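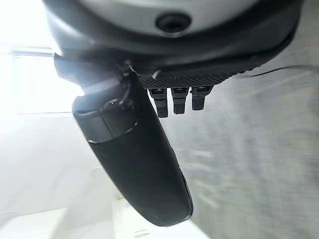 Most slamming doors have nothing wrong with them that a screwdriver could not fix, according to Birsen Bilgin, and most of the closers she takes down still work. The building owner has usually ordered a replacement by the time she arrives. The old unit goes into a bin with its springs and seals in good order, and the new one is mounted with the same screws, left at the factory setting, and slams by the end of the week.

The overhead door closer is among the least examined pieces of equipment in any public building. It stores energy when a person opens the door and gives it back under control after the person has gone through. The storage is done by a coil spring. The control is done by oil, which a piston pushes from one end of a cast body to the other through narrow passages. Small valves set the width of those passages, and the width sets the speed.

On a typical rack-and-pinion closer, the arm turns a pinion on a vertical shaft. The pinion drives a toothed piston along the bore and compresses the spring. During opening, a check valve lets oil pass through the piston almost freely, so the person feels mainly the spring. When the door is released the check valve seats, and the oil has to go the long way, through channels drilled in the body wall. Every speed adjustment on the closer is made by narrowing or widening one of these channels.

Two adjustments matter on nearly every door. The first is the sweep, or main closing speed, which covers the movement from wide open to a few inches short of the frame. The second is the latch, which covers the rest. Many bodies also have a third valve for backcheck, which slows the door as it is thrown open and protects the wall behind it. The valves are often marked on the end cap with a single letter, and the letter is often under paint.

The common mistake is to treat sweep and latch as one control. A door that slams is generally closing too fast in the latch zone alone. The installer, or whoever has the key to the tool cupboard, turns the first valve he finds, which slows the sweep. The door now takes a long time to come around and then slams just as before. A second person, annoyed by the delay, opens the sweep valve again and goes past its original position. Bilgin calls the result "a door with a history."

Her procedure starts with the closer disconnected. With the arm off, the door is swung by hand through its whole travel. It should move without scraping and should stay where it is left. If it drifts, the hinges are out of plumb, and the spring will either be fighting the drift or adding to it. If it binds at the head, the frame has moved or the top hinge screws have pulled. A closer cannot correct any of these, although it is regularly asked to.

The arm then goes back on and the spring is checked. Spring force should be the lowest that will latch the door every time against the resistance it really meets, including the weatherstrip, the latch bolt and whatever pressure difference exists between the two sides. Only after that are the valves touched. They are turned by an eighth of a turn or less, the door is cycled, and the change is observed before anything else is moved. A valve screw backed too far out will leave the body, followed by the oil.

Pressure is the part of the problem that changes without anybody touching the door. In the office block at Losar, where the mechanical plant was replaced in November, the stairwell doors had closed acceptably for years. The new supply fans raised the pressure in the corridors slightly above that of the stairs. Doors swinging toward the stairs began to slam. Doors swinging the other way stopped latching. The complaints were logged as hardware faults, and 5 closers were replaced before the air balance was measured.

Temperature is the other variable. Oil thickens in the cold and thins in the heat, and an exterior door set on a mild afternoon may crawl in January. Better closer fluids hold their viscosity over a wider range, and some valve designs compensate in part, but a door exposed to weather may still need a seasonal visit. The supplier Gündoğdu prints a reminder to this effect inside the cover of its surface-mounted units, where it is seen only by people who have already taken the cover off.

Arm geometry gets less attention than it should. A regular arm, projecting at a right angle from the pull side, makes the best use of the spring. A parallel arm tucks under the frame on the push side and looks tidier, but gives up a good part of the closing power. Track arms give up more. When a parallel arm is substituted for a regular one because it is less likely to be vandalized, the spring size has to be reconsidered at the same time. On school projects it frequently is not.

Firdevs Öztürkmen keeps the door register for the hospital campus at Histen, which runs to over 800 closers. Her records list each door by hand, arm type, spring setting and date of last adjustment. The entry for the pharmacy corridor, dated 5/15/25, reads in full: "Latch 1/8 in. Sweep unchanged. Leave alone." Before the register was started, she says, the same doors were adjusted repeatedly by different shifts, each undoing the work of the last, and there was no way of telling a leaking unit from one that had been turned down by mistake.

A leak is the one fault that does end the life of a closer. Oil on the body or down the face of the door means a failed shaft seal, and in most designs the seal cannot be replaced on site. Adding oil is not a repair. The Lilberg workshop rebuilds heavy cast-iron bodies for older buildings where the original pattern has to be kept, but for an ordinary aluminum unit the labor costs more than a new closer. Öztürkmen has leaking units changed the same week and writes the new setting in the register before the ladder is put away.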